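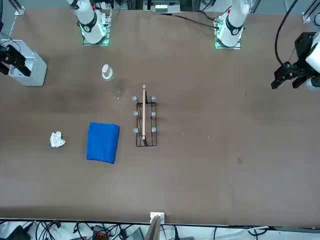
Will Frøydis Kristiansen still be manager of Plerkbridge Town when the new season starts?
The club expects her to be. Her contract has a year left to run, the board has not opened talks with anyone else, and she was in the office last week going through the retained list.

The question keeps coming up at the turnstiles all the same, so it deserves a longer reply than that. We finished 12th. The season before we finished fifth and lost in the play-offs, and a drop of that size will always bring the manager's job into the conversation. The home form was poor from September onwards and the goals dried up after Jonatan Løken damaged his knee at Birnow. He had scored in each of the four matches before that. We scored three in the next seven.

Kristiansen has been criticised for staying with two up front once Løken was out. Karine Beaulieu was moved forward from the left wing to partner Theda Thiele, and neither looked comfortable. Beaulieu likes the ball in front of her and a full back to run at. Playing with her back to goal, she was easy to mark. When she went back out to the wing in the spring we won three in a row, including the 2-0 at Josum, the best away performance of the year.

The manager accepts some of this. At the supporters' evening she said she had waited too long to change the shape and that she would do it sooner next time. She also pointed out that she had one fit striker and a bench made up largely of players from the under-21 side.

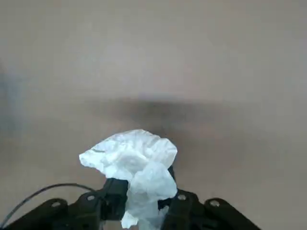
She has a point about the bench. The squad list in August had 24 names on it, and by the turn of the year two had gone out on loan, one had retired and four were injured. The only player to come in during the winter was Chantal Perron, a centre half, and she was signed to cover a suspension. Perron did well and has agreed to stay. A defender was still an odd choice for a team that couldn't score.

Recruitment has been handled by the board since the last sporting director left, and the post has been vacant for two windows. The board says it will be filled before pre-season. Most people who wrote in to this newsletter felt that this appointment matters more than who picks the team, and several asked why it has taken so long. We put that to the club and were told that a first-choice candidate withdrew late on. No name was given.

Attendances have held up better than results. The last home match drew 2567, the highest of the season, for a game with nothing riding on it. The away following has been good too, although the coach to Josum left without six people who had been told the wrong time. They have had their money back.

There are things to be pleased about. Thiele played in all 32 league matches and won most of her headers in every one of them that I saw. The under-21s reached their cup final. The defence let in fewer goals than the year before, even with three different goalkeepers, and set pieces at our end no longer cause panic.

Løken is back running and hopes to join in full training by the second week of pre-season. The medical staff will not put a date on his first match. If he is not ready, the club will need a forward on loan, and Kristiansen has asked for one either way. The board's answer to that request will say a good deal about how much backing she has.

The first friendly is away at Birnow, with an evening kick-off at 7.30. Season tickets are on sale from the club shop and the Sheikh Stand office, and last year's seats are being held until the end of the month. Coach bookings for Birnow will open once the club has confirmed our ticket allocation.
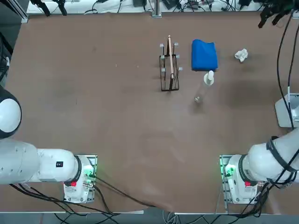
Two arms on the brown table.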